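Section 4: Setting Up the Small Divided Box
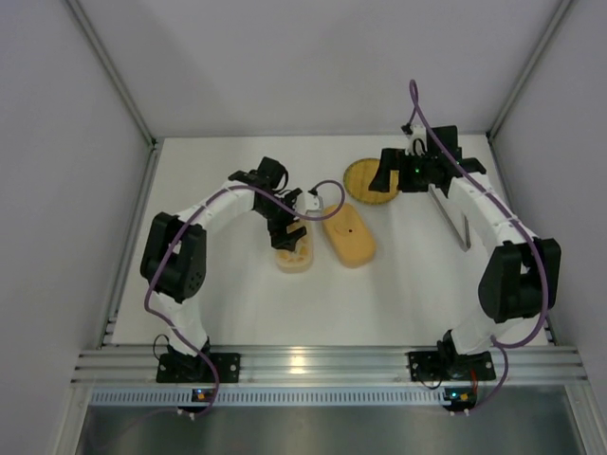 By now you've got the big Corkel drawer unit standing level (Section 3, and if it still rocks, go back and do the feet again, I'll wait). The small divided box is the part of the set I use the most, and it's also the part people tend to fill up in two minutes and then regret. Give it twenty minutes and a clear patch of table and you'll like it a lot more.

I keep two of them going at my place in Noltport. One holds sewing bits and the other holds picture-hanging stuff, and the steps are the same for both.

Before you start

You need the box, its lid, a soft cloth, a bowl of warm water with a drop of dish soap, a pencil, and a sheet of plain labels. I buy the Rautiainen ones in the 100 pack because they peel off without leaving gunk. Any small label will do.

Note: Put the lid down flat next to the box as soon as you take it off. Mine has gone under the couch twice.

4.1 Cleaning

1. Take the lid off. Lift at one end and let the other end follow. If it's stiff, go around the rim a little at a time with your thumbs.

2. Wash the box and the lid in the warm soapy water. New boxes can have a bit of dust in the corners of the compartments, and a cotton swab gets in there nicely.

3. Rinse, shake, and leave both pieces upside down on the cloth until they're completely dry. I do this part on Saturday morning and come back after coffee.

Caution: Don't put it in the dishwasher! I did that with an older box from Jomdale and the lid came out with a curve in it. It never sat right again.

4.2 Deciding what goes where

4. Tip everything you want to store onto a light-colored towel. The towel stops things from rolling, and you'll spot the tiny silver stuff much faster.

5. Sort into piles by what you reach for, not by size. My hooks and the little nails that go with them share a compartment, and it has saved me so much poking around.

6. If you end up with more piles than compartments, combine the two you use least. If you have fewer, leave a compartment empty. Something will turn up for it by October, believe me.

7. Write the labels in pencil first. You'll change your mind at least once, and pencil rubs out.

Note: One year I counted all my buttons before boxing them (773, if you're curious). You don't need to do this. It was raining.

4.3 Filling

8. Start at one end and work toward the other, one compartment at a time, keeping your other hand flat on the table to steady the box.

9. Stop when the contents are a little below the top of the dividers. Anything higher will wander into the next compartment the first time you carry it, and pins are the worst for this.

10. Lay long items along the compartment. If something has to be bent to fit, it belongs in the drawer unit — top drawer, left side is where I'd put it.

11. Stick your labels on the outside, near the bottom, one under each compartment. I wouldn't label the lid. It's easy to put it back turned around, and then every label is wrong.

4.4 Closing and checking

12. Set the lid on square, press down at both ends, then run a thumb along each long side.

13. Hold the box level over the towel and give it a gentle shake. Open it up and look. If things have moved over the dividers, take a pinch out of each full compartment and try again.

14. If the lid pops up at one corner, look for a stray bit caught on the rim (with me it's thread, every single time). Pull it out and press again.

Caution: Pins, needles, and small magnets need to live out of reach of kids and pets, lid or no lid. Please don't count on a press-on lid to keep a determined three-year-old out.

4.5 Looking after it

Wipe the outside whenever it gets dull, and once or twice a year empty the whole thing and do 4.1 again. Keep it off sunny windowsills and away from the radiator. And if you're moving house, put a wide rubber band around the box and lid — the kind that comes on broccoli is perfect — and pack it flat near the top of the carton.

Once the box is closed and labeled, slide it into the second drawer of the unit and go on to Section 5, where we put up the hanging rail.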